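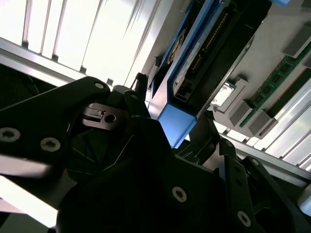
Figure 4-1. Gripper at the blue drive caddy.

Section 4. Setting Up the Desktop Teardown Cell

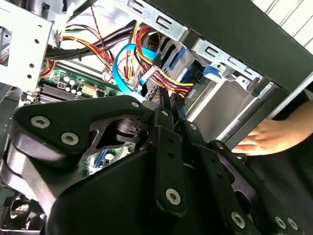 Text: Kimie Chiba
Technical check: Nikau Maihi
Lorkutora cell guide, June revision

This section covers the gripper, the wrist camera and the case position for the Lorkutora cell at the Gerneck workshop. Do the steps in order the first time. For a daily start you can begin at 4.3, as long as the gripper has not been taken off the arm.

The cell handles open desktop cases. It does not open the side panel. An operator does that and stays with the cell while the arm is inside the case.

4.1 Before you start

You will need the hex key set from the cell drawer, a lint-free cloth, the spare finger kit (part 937) and a grounding strap.

CAUTION: Unplug the computer and press its power button once before the case goes on the table. Do not open a power supply unit for any reason. It goes out of the cell whole.

CAUTION: Keep fingers away from the link plates when the gripper is live. The gap between a link plate and the housing closes as the fingers move.

4.2 Check the gripper

1. Press the stop button on the pendant and wait for the amber light.
2. Try each socket-head screw on the link plates and finger brackets with the hex key. Snug is enough. If a screw turns freely, take it out, clean the thread and refit it with a drop of medium threadlocker.
3. Look at the cables under the upper plate. They should lie inside the recess with no loop standing out past the edge of the plate.
4. Move the fingers by hand through their full travel. Replace the pair if one drags or sits lower than the other.
5. Wipe the finger tips. Dust from old cases builds up quickly and makes the blue latches hard to hold.

Note: Finger plates are replaced as a pair even when only one is bent. Mixed pairs pass the self-test and then miss at the caddy.

4.3 Place the case

1. Lay the case on its side with the opening facing up and the drive bay toward the operator's position.
2. Push the case against the rear stops. Leave the front edge clear, as the operator may need to hold it.
3. Move loose cables off the drive bay. The SATA cable and the drive's power cable can stay connected at this stage, but neither should lie across a latch.
4. On the pendant, choose CASE, then LOCATE. The arm moves above the opening and takes its reference from the metal rail and the power supply label.
5. Check the camera view on the pendant. The whole label should be in view, with the finger tips along the bottom of the picture. 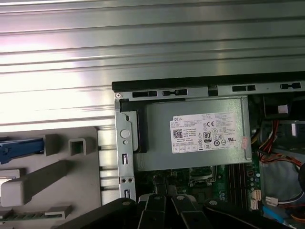
Figure 4-2. Wrist camera view with the power supply label in sight.

6. If the label is washed out by glare, close the window blinds and run LOCATE again. Do not raise the exposure above 63. Past that setting the rail slots blur together and the reference drifts.

Note: Cases without a label on the top face of the power supply can be located from the rail alone. Choose RAIL ONLY at step 4. It is slower - allow 10 extra seconds - and it should be checked by eye every time.

4.4 Set the drive approach

1. Unplug the data and power cables from the drive by hand, with the arm stopped.
2. Choose DRIVE, then APPROACH. The gripper comes in at a tilt and stops short of the caddy.
3. Jog in small steps until the fingers are level with the blue end tab. Keep them clear of the connector pins.
4. Save the position. Saved positions are kept by case model, so check the model name on the pendant first.
5. Run the approach twice at low speed. The fingers should stop in the same place both times.

CAUTION: If a finger touches the heatsink or a memory module, stop the arm and back it out with the jog keys. Do not use HOME from inside a case. HOME takes the shortest path, and that path can go through the drive cage.

4.5 If something is wrong

Gripper stops early with code 2: a cable is usually caught between the finger and the bracket. Stop the arm, free the cable by hand and reset.

LOCATE fails on a clean label: wipe the camera lens, then check that the camera bracket has not turned on its screw.

Approach is off to one side: the case has moved away from the stops. Push it back and repeat 4.3 from step 4.

Finger calibration is in Section 5.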